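Review: Ciler stackable storage baskets

The Ciler basket was assessed for use in shared workrooms, where small parts, stationery and cleaning cloths must be kept in order by many different people. Twelve baskets were bought at the ordinary retail price and kept in daily use from January. Sandrine Tanguy led the assessment, and the findings were checked by Thijs Nijs.

The baskets stack securely when empty or lightly filled. When fully loaded, the upper basket tends to slide forward, and stacks of more than three cannot be recommended. The rims are smooth and comfortable to carry. Labels supplied by the maker did not stay in place and were replaced with tie-on tags.

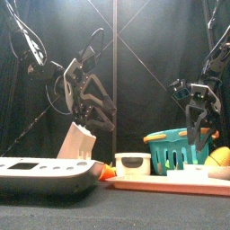
Teal plastic basket at a workstation.

Cleaning is simple, although dust gathers in the corners and a small brush is needed. One handle cracked after a fall from a shelf; the seller exchanged the basket without charge. The competing Simamum model has a firmer base but costs more and is sold only in sets of 26.

The Ciler basket is recommended for light storage. It is unsuitable for tools or other heavy items.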